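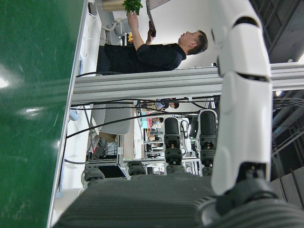
Evening course: Build Your Own Sorting Cell
Handout 2 - Cables, belt, hand
Tutor: Tiago Arruda
5 Feb 2021

Last week we bolted things to other things and felt pleased with ourselves. Tonight we deal with the consequences.

Cable slack

A joint needs more cable than you think, and the rest of the arm needs less. Before you strap anything down, move the arm by hand to each end of its travel and watch the loops. Strap to the links and never across a joint. If a cable goes tight, undo the strap and start again. Do not tell yourself it will stretch. One group told themselves this in September and we are still finding bits of connector.

Leave 35 mm of play at the wrist. Tape a paper flag to any cable you are unsure of, so that the next group can be unsure of it too.

Setting the hover height

The hand should wait over the belt, open, with the fingers hanging down and clear of the surface. Measure from the longest finger. Everyone measures from the palm once.

1. Belt off. Yes, off.
2. Jog down in small steps until a sheet of paper just drags under the longest fingertip.
3. Come up 2 mm and save the position as HOVER.
4. Open and close the hand over that spot. Fingers swing lower as they straighten, so check again with the hand fully open.

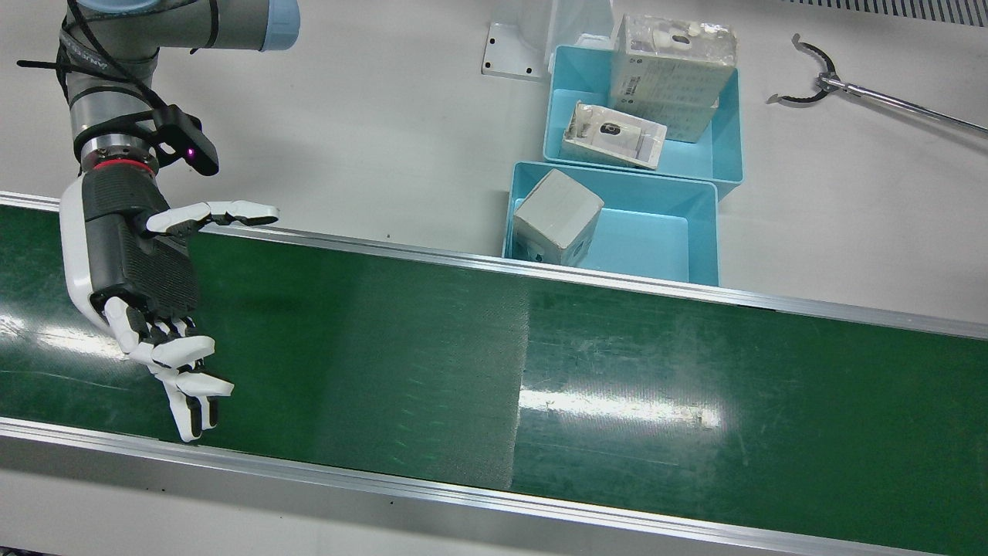
Do all this with the bins where they will live. If you shift a bin afterwards, the drop position is wrong and the arm will not mention it. Mark the corners on the table in pencil.

Test pieces: start with a plain box. Go on to the tall carton once the box is dull, and leave anything in a plastic bag until last. Shiny bags slide, crumple and catch the light, and they have ended more evenings than the bus timetable.

For next time

Read the Brirnov controller notes, section on soft limits (short, badly translated, correct). Bring your saved positions on paper as well as on the stick. Groups sharing the Stornadum login: please stop renaming each other's HOVER.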